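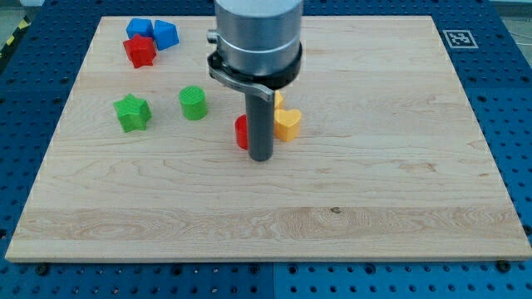 The rod pusher over the maple board, with colored blocks to either side.

Clindonik compares pusher and gripper

Awuor Makokha's group at Clindonik has begun comparing a plain rod with a two-finger gripper for moving small plastic blocks on a tabletop. Each tool gets 240 runs with the same arm and controller. Sharon Rweyemamu is logging the results. The gripper runs come second, after a new mounting bracket arrives from Gramell. Results for both tools are due in October.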